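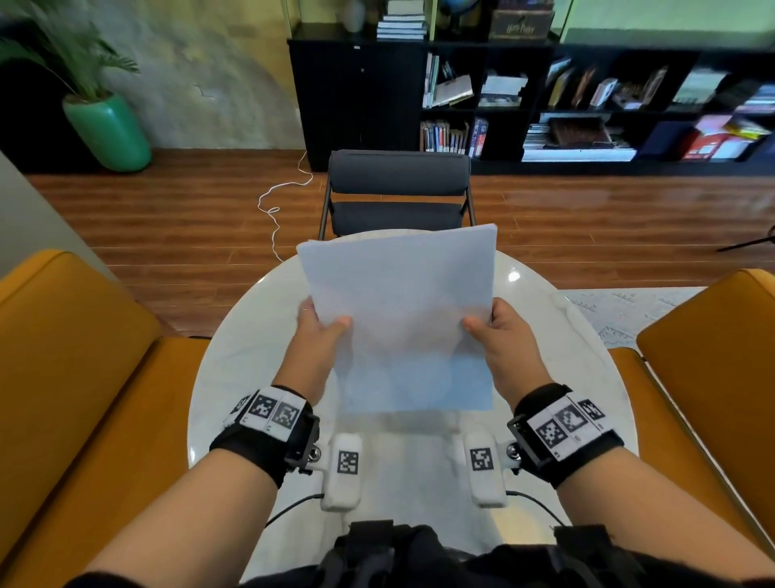 Remonter et recaler les bracelets de suivi du kit Clamell

J'ai promis ce tuto à deux ou trois personnes depuis le mois d'octobre, alors le voilà enfin ! On parle du kit de poignets Clamell, celui qu'on enfile pour enregistrer des gestes des deux mains avant de les faire apprendre au robot : deux bracelets, deux modules, un harnais, et pas mal de petites vis qui ne demandent qu'à se desserrer. Le mien a passé plus de 700 séquences (du papier, du linge, de la vaisselle, un peu de tout) et je le démonte complètement de temps en temps. Comptez une bonne heure la première fois, moins ensuite.

Ce qu'il faut sortir avant de commencer

Un jeu de clés Allen de petite taille, un chiffon microfibre, de l'alcool isopropylique, du frein-filet faible, du ruban velcro et un pied à coulisse. Prévoyez aussi un ordinateur avec Astia installé et un coin bien éclairé. Moi je travaille sur un plateau à rebords, depuis le jour où j'ai cherché un boulon à quatre pattes entre les lames du parquet pendant une demi-heure.

Étape 1 – Tout débrancher dans le bon ordre

On arrête d'abord l'enregistrement dans Astia, on attend que les deux voies passent en gris, puis on coupe l'alimentation du harnais. Ensuite seulement, on débranche les câbles noirs qui remontent des modules vers le torse. Tirez sur la prise, jamais sur la gaine ! Je mets un bout de ruban sur le câble gauche, ça m'évite de les intervertir au remontage (je l'ai fait, et j'ai passé une soirée à regarder une main gauche bouger à droite de l'écran).

Étape 2 – Nettoyer les panneaux

Les panneaux blancs des bracelets portent trois marqueurs carrés chacun, et il y en a un de plus sur la face de chaque module. Tout doit être net. Un chiffon à peine humide suffit, sans frotter sur les bords. Si le noir a pris un reflet brillant à force d'être touché, passez directement à un panneau de rechange, vous gagnerez du temps.

Pour vérifier, je regarde chaque panneau en lumière rasante. La moindre cloque sous l'impression se voit tout de suite. Un coin décollé, je ne le recolle plus : j'ai essayé la colle en bombe, la colle en stick, le double face, et à chaque fois le marqueur finit légèrement gondolé.

Étape 3 – Déposer et reposer les modules

Le module blanc, celui qui a la forme d'une poignée arrondie, tient à la ferrure noire du bracelet par de petits boulons argentés. Desserrez-les tous d'un quart de tour avant d'en retirer un seul, et soutenez le module de l'autre main.

Une fois le module déposé, essuyez les deux portées. Il y a souvent un peu de poussière de tissu coincée là-dedans. Au remontage :

1. Présentez le module et engagez tous les boulons à la main, sans serrer.
2. Poussez le module bien à plat contre la ferrure.
3. Serrez en alternant d'un côté et de l'autre, petit à petit.
4. Secouez doucement. Si ça clique, on recommence au point 2.

Le frein-filet, une goutte minuscule, vraiment. Yaryna Ivanyshyn, qui partage le kit avec moi, avait eu la main généreuse une fois et il a fallu chauffer la ferrure pour récupérer la pièce.

Étape 4 – Enfiler le harnais et régler les sangles

Le harnais d'abord, les bracelets après. Les sangles noires se croisent sur la poitrine : réglez-les debout, puis asseyez-vous et vérifiez que rien ne remonte vers le cou. Je laisse de quoi passer deux doigts dessous.

Pour les poignets, je travaille bras nus. Avec une manche, le bracelet glisse sur le tissu et le calage est perdu au bout de quelques minutes. La sangle doit être assez serrée pour ne pas tourner quand on fait pivoter l'avant-bras, et assez lâche pour que les doigts restent à l'aise. Tournez la main, pliez le poignet, attrapez quelque chose de large, ouvrez grand les bras. Les câbles doivent suivre en faisant une belle courbe molle entre le module et le torse. S'ils se tendent, redonnez du mou au niveau du harnais et refaites le test.

Étape 5 – Le calage dans Astia

Ouvrez l'onglet des poignets et lancez un calage neuf (ne reprenez pas l'ancien fichier, même si vous n'avez changé qu'un boulon). Le logiciel demande l'écart entre le centre du panneau et celui du module. Sur mon kit je mesure 80 mm à gauche comme à droite, mais mesurez le vôtre au pied à coulisse, il y a eu plusieurs versions de la ferrure.

Puis on bouge. Lentement, les deux mains devant soi, paumes vers le bas, paumes face à face, paumes vers le haut. Je m'arrête un instant à chaque position. La jauge grimpe par à-coups et se fige parfois vers 68 %, ne vous inquiétez pas, elle repart dès qu'on écarte un peu plus les coudes.

Étape 6 – Le test de la pile de papier

Mon test préféré, et il ne coûte rien ! Prenez une pile de feuilles blanches, tenez-la debout au-dessus d'une table, une main de chaque côté, les pouces sur la face avant. Inclinez-la un peu, laissez-la se courber, redressez-la, reposez-la à plat, recommencez. C'est un geste bête, mais il réunit plein de choses pénibles pour le suivi : une grande surface claire entre les mains, des poignets qui doivent rester coordonnés, une matière souple qui ne garde pas sa forme.

Ma table est blanche et brillante, elle renvoie donc un joli point de lumière, et je fais exprès de tester dessus. Si le suivi tient là, il tiendra sur du bois mat. Regardez les deux courbes de poignet pendant tout l'exercice : elles doivent rester continues. Un petit saut isolé, je laisse passer. Des sauts répétés toujours du même côté, je retourne voir les boulons de l'étape 3.

Les pannes que je rencontre le plus

Erreur 1214 au démarrage : chez moi, c'est chaque fois une prise mal enfoncée côté harnais. On coupe, on rebranche jusqu'au clic, on relance.

Un poignet qui tremble à l'écran alors que la main est immobile : panneau sale, ou lampe placée juste en face. Déplacez la lampe avant de tout démonter.

Une dérive lente au fil de la session : la sangle a tourné. Resserrez et refaites l'étape 5 en entier.

Une voie qui disparaît quand on tend le bras : câble trop court ou fatigué près du module. Pliez-le doucement entre deux doigts en surveillant la voie dans Astia. Si elle clignote, il faut le changer.

Pour ranger

Je détache les modules des câbles, je pose les bracelets à plat avec les panneaux vers le haut, et j'enroule les câbles en grandes boucles avec un velcro. Surtout pas autour du module ! Le harnais va sur un cintre. Les sangles passent à l'eau tiède et au savon de temps en temps, puis elles sèchent une nuit loin du radiateur.

Si vous avez l'ancienne ferrure et que l'étape 3 ne correspond pas à ce que vous avez sous les yeux, écrivez-moi en commentaire avec l'écart mesuré, je compléterai la page.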